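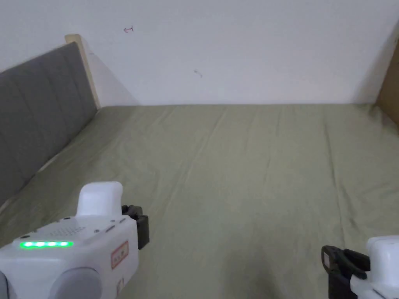 Droltden wrote back that the fading is almost certainly leftover dye coming off the surface, that the dye bound to the fiber will be fine, and that we should rinse hotter before we change anything in the recipe. They also asked whether our water is hard. I didn't have a number for them, so that went on the list first.

Tue 12 May
Wash fastness, reactive dyes on cotton jersey and cotton sheeting

Where we are. The blue and the two greens all lose color in the first three washes and then mostly stop. The dark blue is the worst. The sage is hard to judge by eye and I keep changing my mind about it depending on the time of day, so from now on everything gets graded under the lamp, against the gray scale, with the blinds down.

Water
Test strips put the tap water at 217 parts per million as calcium carbonate. That is hard. I ran a second strip from the other sink and got the same color on the pad. Calcium and magnesium make the washed-off dye clump and settle back on the cloth, and then it comes off later in somebody's laundry. This would fit what we see: first rinse runs clear too early, then the wash bath comes out blue.

Old notes from October say "soft water, no softener needed." I can't find any reading behind that. Either the supply has changed or it was copied from the Besten recipe sheet, which starts with that same line. Crossed out, initialed.

Setup for this round
Four sets of swatches, all cut from the same jersey roll, all dyed in one bath on the same day. Set A rinsed the way we have been doing it. Set B rinsed hot. Set C rinsed hot with sequestering agent in the first two rinses. Set D same as C, plus a soak overnight in hot water in the covered bucket, wrapped in the old quilt. Beaker volume 500 ml each, one swatch per beaker, with a piece of undyed multifiber strip stitched along one short edge. Wash test at 30 C, shop detergent with no brightener.

I stitched the strips on with polyester thread this time. Last time I used cotton thread and it picked up the dye, which made the edge of the strip look worse than it was. Anyone reading the old swatches should ignore the row next to the stitching.

Room was at 73 F when I started and warmer by afternoon. 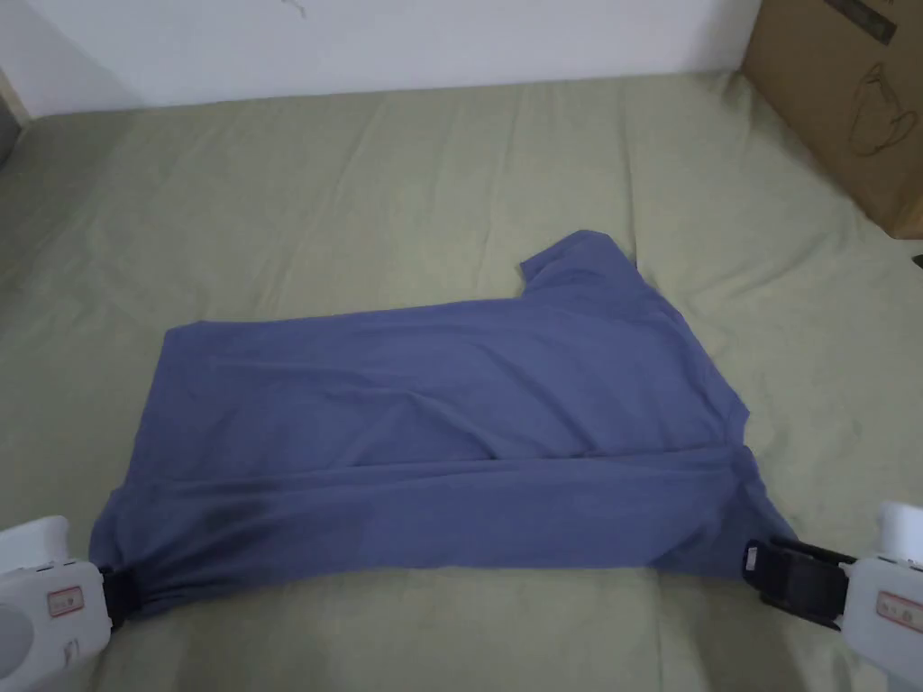
Rinse notes
Set A: cold, cold, warm, done. Looked clear by the third. Squeezed it out on white paper towel and got a blue mark.
Set B: cold, then hot, then hot, then hot again. Color came out strongly in the first hot rinse. The last one still had a faint tint if you held the beaker up to the window.
Set C: same as B but clear one rinse sooner. No scum line on the glass either, and A and B both left one.
Set D: the overnight bath was visibly blue in the morning. I did not expect that much after two clean-looking rinses. Poured it off, rinsed once more, nothing.

One swatch in B had a crease pressed into it from the way I stuffed it in the beaker, and the crease dried darker. I left it in the set but graded from the flat part. Please lay them in loosely.

Grades after three washes
Staining on the cotton part of the strip: A is 3, B is 4, C is 4 to 5, D is 5 as far as I can tell. Change of shade: A is 3 to 4, B is 4, C and D both 4 to 5. I graded twice, once before lunch and once after, with the labels turned over the second time. B moved by half a step between the two and the others stayed put.
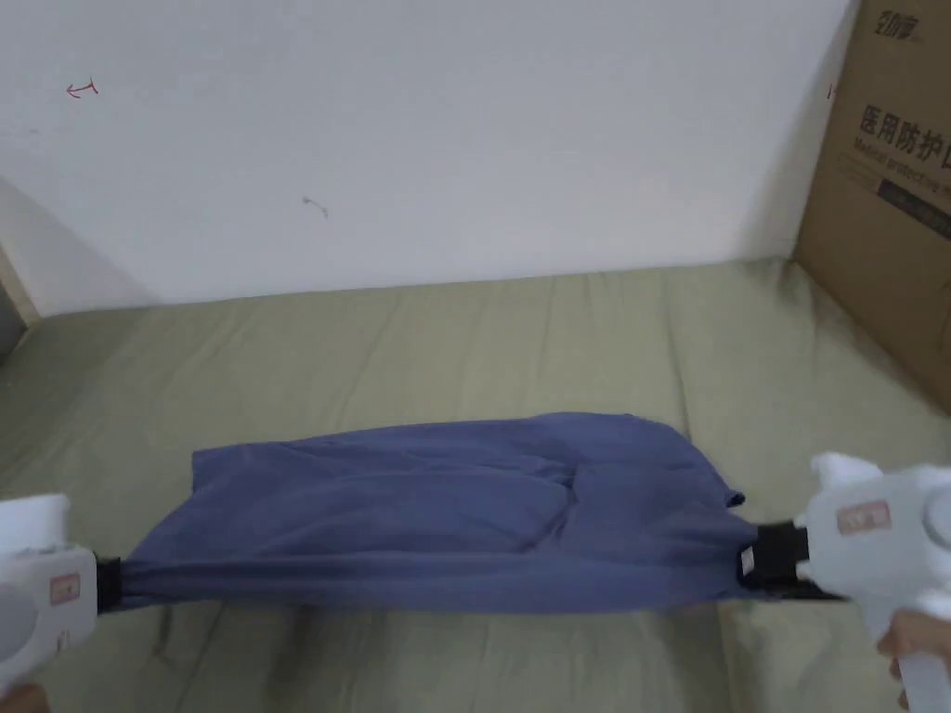
So most of the loss is in the rinse, as Droltden said, and the hard water makes it worse. The overnight soak helps with staining more than it helps with shade. For sheets that is worth a night in the bucket. For shirts I am less sure — people expect a dark shirt to bleed once, and the care label already says to wash it separately.

The other thing on my mind is the soda ash. We add it all at once, and the cloth near the top of the pot gets it first. Some of the patchiness on the larger pieces could come from there, and patchy cloth fades patchy. Not tested. I would split it into three additions and stir between each, and compare against a piece done the old way.

Sage green
Still a problem, and a different one. It is a mix of three dyes and the yellow seems to hold better than the blue, so after washing it drifts warm. Under the lamp, the washed piece looks closer to olive. By daylight you would pass it. Henríquez sell a ready-mixed sage and I have asked for a sample, with the question of whether it is a blend too. If it is, there is no point in paying for it, and we would do better to raise our blue a little and accept a slightly cool shade out of the pot.
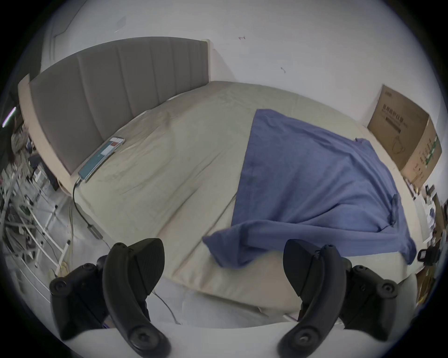

I also want a full-size piece in the next round. Swatches get much better rinsing than a whole sheet does, with all that room in the beaker, and I would guess our grades are flattering by half a step. A fitted sheet has the elastic edges, too, where liquor sits in the gathers and dye stays behind. The plan is one sheet by method C and one by method D, washed in the machine with a plain white pillowcase in each load.

To do
Order sequestering agent. The Dollum one is finished except for the bottom of the jar, which has caked.
Ask Besten what water hardness their sheet assumes.
Relabel the October swatches with thread type.
Fix the lid on the soak bucket — it lifts on one side and the bath had cooled more than I wanted by morning.
Send the grades for A to D back to Droltden with the hardness reading.

Swatches are in the flat drawer, second from the top, face down. Leave them there until the light exposure pieces are cut from the other half.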